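Chapter 6
Debt Capacity and the Choice Between Borrowing and Issuing Shares

Learning objectives

After studying this chapter, you should be able to:
Define debt capacity and distinguish it from the amount a lender is willing to advance.
Calculate interest coverage and fixed-charge coverage from an income statement.
Explain how the life of an asset affects the term of the loan used to buy it.
Describe the effect of covenants on a small company's later financing decisions.

Opening case: Kirham Fixtures

Kirham Fixtures makes shelving and counters for retail stores. The company was founded by Tamsin Haverford and is owned by her and her sister Birdie, who hold equal stakes. In June the sisters met with Prasanna Saha, a loan officer at Sovberg Savings, to discuss an equipment purchase priced at $400,000. They had two proposals in hand. Sovberg offered a term loan secured by the equipment. A private investor, Thaddeus Achterberg, offered the same sum in return for newly issued common shares.

The loan carried a fixed rate and required monthly payments of principal and interest. It also limited owner distributions in any year in which fixed-charge coverage fell below a stated level. The share issue required no payments, but it gave Achterberg a seat on the board and the right to approve any later sale of the business. Each proposal was reasonable on its own terms. The sisters needed a method for comparing them.

6.1 What Debt Capacity Measures

Debt capacity is the largest amount of debt a company can service from its operating cash flow under conditions that are poor but plausible. It is a property of the borrower. The amount a lender will advance is a property of the lender, and it depends on collateral, on the lender's own portfolio limits, and on competition among banks for the account. The two amounts are often confused. A company with valuable collateral and unstable cash flow may be offered more than it can carry. A company with steady cash flow and few physical assets may be offered less.

Debt capacity is estimated in stages. The analyst first projects operating cash flow for a normal year. The projection is then reduced to reflect a downturn, using the company's own history where enough of it exists and industry data where it does not. Taxes and the capital spending needed to maintain current output are subtracted. The remainder is the cash available for debt service. Dividing this amount by the coverage ratio the company wishes to maintain gives the annual payment it can support, and the present value of those payments over the term of the loan gives the debt capacity.

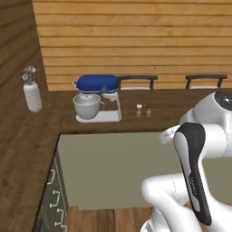

Figure 6.1 Computer rendering of a robotic arm with gripper, with an L-shaped counter behind it.

The term of the loan should not exceed the useful life of the asset it finances. When it does, the borrower continues to make payments after the asset has stopped producing income, and must usually finance a replacement at the same time. A term much shorter than the useful life creates the opposite problem. Payments are concentrated in the early years, and a sound investment may cause a cash shortage.

6.2 The Cost of Each Source

Interest is generally deductible, subject to limits discussed in Chapter 3. Dividends are not. For this reason the after-tax cost of debt is normally lower than the cost of equity, even before the difference in risk is considered. The comparison is incomplete, however, until the cost of restrictions is included. A covenant that limits distributions has no cost in a good year. In a weak year it may prevent the owners from withdrawing the cash they need to pay personal taxes on company income.

New shares dilute both ownership and control. The two effects should be measured separately. Dilution of ownership is found from the number of shares before and after the issue. Dilution of control depends on voting rights, board seats, and approval rights set out in the shareholders' agreement.

Key terms: debt capacity, fixed-charge coverage, covenant, dilution, term loan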